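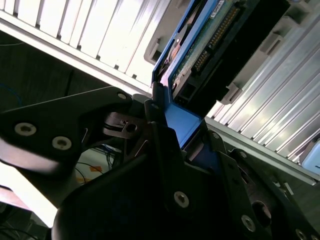 Storage: drive sled handling at Zalbridge

The annual check of the Zalbridge storage chassis was completed in May. The log now lists 31 sleds, two of which are marked for replacement because of worn handle tabs. New sleds are on order through Kallton.

Staff who pull drives at either site are asked to follow the revised procedure, sheet 953. Confirm the bay number against the log before touching the handle. Release the latch fully, then draw the sled out by the blue tab in line with the bay. Do not pull at an angle or press on the circuit board. The connector pins bend easily, and a bent pin is not always found until the sled is back in service. 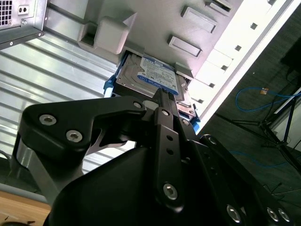 Photo: Rezaei / Stildale Storage Group

The 3.5-inch drives in blue caddies go back in the same way. Check that both side rails are seated on the drive, start the caddy square to the opening, and push with even pressure until it stops. Close the handle last. If the handle will not close, take the caddy out and check the rails again. Do not force it.

Copy the serial number from the drive label into the log before insertion. Bay 19 stays out of use until its latch has been changed.

Questions and log corrections go to Flora Dunbar, Stildale office.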